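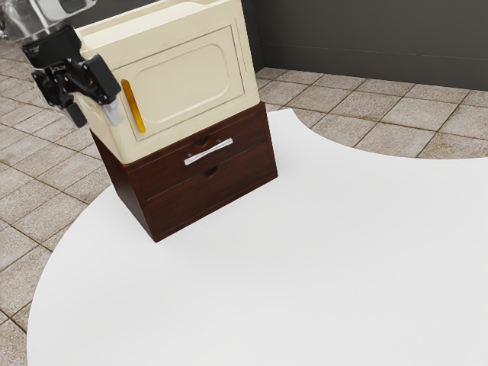 Damian Grabner

Maintenance day for Iva, our simulated door-opening cell. I write down what I do in the cell each time, and since two people asked me last month how we keep it in order, I will do it in public this time. It will be a long thread.

For those who are new: Iva is one arm, one gripper, one appliance with a door, one drawer cabinet under it. Everything runs in Zellik, the simulator we use at Gokeck. There is no steel to grease, but a cell like this gets out of order anyway. Somebody changes one mass, somebody else updates the contact solver, and in April the door opens differently than in March.

The complaint from the night run: the gripper closes on the yellow bar handle, starts to pull, and the handle slides out. Not every time. From 200 episodes, 122 finished with the door open. Before the update it was much better, I don't want to give a number because I did not keep the log (my fault).

First rule I learned here: do not touch the policy. Everybody wants to retrain. Check the cell first.

So first the handle. It is a vertical bar, a little tapered, and the taper matters. If the fingers close where the bar gets narrower, the pads touch on a small area and the contact point walks along the bar. In the render you see a nice closed grip. In the contact view you see two points jumping.

I opened the collision shape of the handle. For the render we have the correct tapered form. For collision somebody had put one straight box, thicker than the visible bar at one end and thinner at the other. So the finger was either stopped by air or it went a little inside the bar before contact. Both are bad, the second is worse.

Replaced the box by a chain of 5 short capsules that follow the taper. I tried the full mesh also, but the solver became slow and the contacts were noisy. The capsules are a compromise and I am satisfied with it.

Next the finger pads. The friction value on the pads was fine, but the combine rule was set to "minimum", and the handle had a very low friction because its material was copied from something glossy. Glossy is for the eye! The render material and the physics material are two different files and they should never be copied together. I wrote this in the cell notes in capital letters.

Set the pads and the handle to "average", gave the handle its own physics material, saved it under its own name. Please give things their own name. "material_copy_copy" is not a name.

Then the hinge. I hold the arm away, set the door to a small angle by hand, let it go and look at whether it stays. It should stay. It was moving back to closed by itself, slowly, so there was a spring left in the joint from an older version, where we wanted the door to shut after each reset. Removed the spring, kept the damping.

Reset now closes the door directly by writing the joint position. Cleaner, and it doesn't fight with the gripper during the pull.

Now the part that took me most of the morning. The appliance stands on the drawer cabinet and it was not fixed to it. It was only resting there by gravity. When the gripper pulls the door strongly, the whole upper box shifts a very small amount toward the arm, and the next approach is planned for a place where the handle is not anymore.

You cannot see this shift with your eyes. I found it only when I plotted the base position of the box over one long run without a full reset. It goes like a staircase, one small step for every pull.

There are two ways to correct it. One, weld the box to the cabinet. Two, keep it free and read its real pose before every approach. For training I think the second is more honest to a real kitchen, but for a maintenance cell where I want to compare week to week, I weld. So, welded. There is a flag in the config if you need it free.

The cabinet itself is also checked. It must sit on the white platform with no gap and no overlap. It had an overlap, very thin, and the solver was pushing the cabinet up a little at each start. I lifted it by the same thin amount and the jump at the beginning is gone.

I do the same control for every wooden part, one after another, with the camera close and the contact lines switched on. It is boring work and I recommend to do it with coffee.
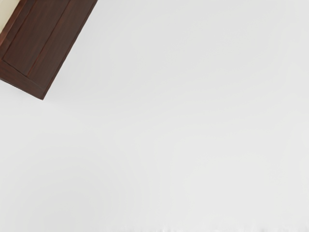
Zariņš asks if I would not save time by checking all the overlaps with a script at load, and only look at the ones it reports.

Yes, and I have such a script, but it has a tolerance. The overlap under the cabinet was smaller than the tolerance, so the script said all good for weeks. If I make the tolerance tighter, it reports every drawer in its slot and then I stop to read the report. Perhaps I need one tolerance for each pair. I put it on the list.

Also a good remark from the replies, that drawers should be locked when the task is only the door. They were not locked. I have now locked both for the door task, and the drawer task unlocks them in its own config.

After all this I set the seed to 3601, which is our fixed seed for comparing, and started the run again from a clean load. Please always a clean load. If you only press reset, some cached contacts can survive and you will test half of the old cell.

While it runs, the order I follow, for the ones who want to copy it: handle collision shape, pad friction, hinge, then what stands on what, then the floor contact of everything, then locks. The policy comes at the end, if there is still a problem.

One thing I did not solve. When the arm comes from above and the fingertip passes very near to the side of the box, there is sometimes a touch before the grasp begins. I suspect the padding around the finger is too big in the planner. I will look at it tomorrow with fresh eyes.

The run needs the whole night on this machine. I will add the result under this post, good or bad, with the log this time.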